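About Kilik

Kilik is a workshop and evening school on the second floor of the old Madix building in Hilbridge, above a shop that sells replacement blinds. We teach adults to use their hands for something other than typing. Most of them type for a living and go straight back to it the next morning, which we try not to take personally.

How we started

Dalia Hunt spent eight years writing manuals for equipment she was never allowed to touch. When the Madix offices emptied out she rented one room, put in two benches and a kettle, and ran a course called Holding Things Properly. The title was supposed to be temporary. It is still in the catalog, it still fills up first, and we have stopped arguing about it.

The course runs over four evenings. You learn how to pick up a tool, how to keep hold of it while you think about something else, and how to put it down where the next person will find it. The last part takes two of the four evenings.

Our floor

We have one large room and one small one. The large room has the benches, the vises and the good light. The small room was the Dambrauskienė tailoring shop before Madix took over the floor, and the name is still painted on the inside of the door, so that is what we call it. New students get told to fetch something from Dambrauskienė and come back to ask who she is. We don't know either, but the shelves she left behind are the straightest in the building.
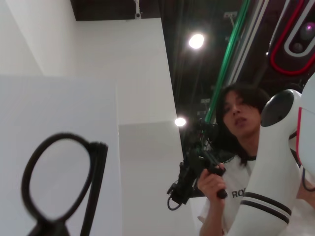
Eyes down, one hand on the handle.

Classes are capped at 20, a number we arrived at by trying 24. Everything gets passed around. If a thing has a handle, you will be asked to hold it, and probably to hold it again with your elbow somewhere more sensible. Short sleeves are a good idea. So is tying back anything you would not want near a drill press.

What you can take

Holding Things Properly runs all year. Small Repairs is for people who own a lamp they feel guilty about. Cables and Connectors is slower than it sounds and has the most loyal following of anything we teach - there is a group that has now enrolled three times and brings its own cake. Every October we hold an open bench week, when the room is free to anyone in Hilbridge with a broken object and some patience.

We lend tools to former students. There are about 2,000 items in the lending cupboards, counting drill bits, and we do count drill bits. Returns go on the gray cart by the stairs. Leaving them next to the gray cart is a separate tradition that we are hoping to end.

Finding us

Use the side entrance and ring the lower bell. The upper bell belongs to the blinds people, who are very nice about it, up to a point. The elevator works if you pull the gate all the way across.

Page last updated May 4, 2021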